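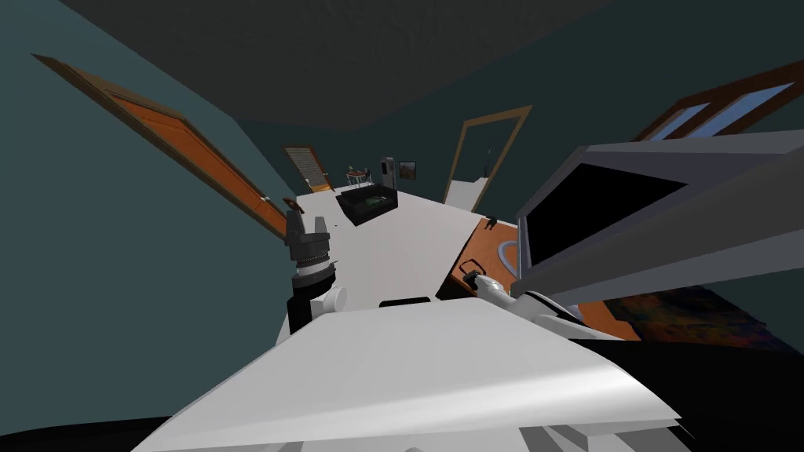 August 8, 2019

Sourdough crackers, rye batch, take two. Big improvement! Writing this up while the second tray cools so I don't forget what I changed.

Started from the Nisum starter again (the one Aino Savolainen brought over in a jam jar), fed last night with the coarse rye from the Wusthorpe mill. It had a good dome on it by morning and smelled like green apples. I used 2000 g of flour in total, which is more than the small mixer likes, so I did the last of the kneading by hand on the bench. Next time split it.

Hydration down to 57 percent. Last week's dough was so sticky that I ended up dusting everything, and the extra flour scorched on the bottom. This one rolled out like a dream — I could get it thin enough to see my fingers through it, and it didn't tear until the very last piece, which I'd let dry out at the edges. Keep a damp towel over whatever's waiting!

Rest: 45 minutes covered, then rolled, docked, brushed with water, salt on top. Eetu thinks the salt should go in before rolling so it doesn't fall off. I tried one sheet his way. It stayed put, but you lose that first hit of salt on the tongue and I missed it. Middle road might be to press it in with the pin on the final pass. Not tested yet.

Seeds: caraway on half, nigella on the rest. Caraway is the clear winner with the rye, I could eat a whole sheet standing up (and did). Nigella went a bit bitter in the back corner where the oven runs hot. Turn the trays halfway, every time, even if they look even.

The Avodton oven reads low. I put the loose thermometer on the middle shelf and it kept climbing after the light went off, so the first tray came out darker than I wanted, though the snap was fantastic. Pulled tray 2 earlier and left it in with the door propped open to finish drying. Paler, just as crisp at the center, much nicer flavor. Do it this way from now on.

Still to sort out:
Scoring. The pizza wheel drags. Try the long knife, or bake whole sheets and break them up.
Storage. Last batch went soft in the paper bags after a couple of days. Got a tin with a tight lid from Oksanen's and I'll open it on Monday to check.
Butter version. Aino wants browned butter in place of the oil. Yes please, but one change at a time.

Saved a cup of starter in the fridge, bottom shelf, blue lid. Please don't feed it wheat! Tray 3 goes in after lunch.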